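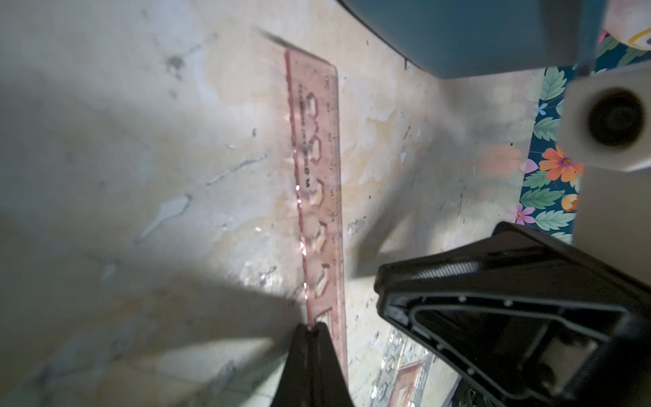 One reader in Tedesetti wrote that she had waited 18 years for the border crossing at Noiphan to reopen and would believe it when the first bus went through. Several other letters said much the same.

Lawmakers in Brelum put off the vote on the crossing agreement for a second time this month. The text runs to 428 pages, and opposition members said they had been given 2 days to read it. The speaker has promised a new date before the summer recess.

Protesters stayed outside the assembly until late evening, most of them against the customs terms. Police made three arrests.

The agreement also covers water rights and school exchanges – neither has drawn much debate so far. Statutgate has posted the full text, with the annexes to follow in July.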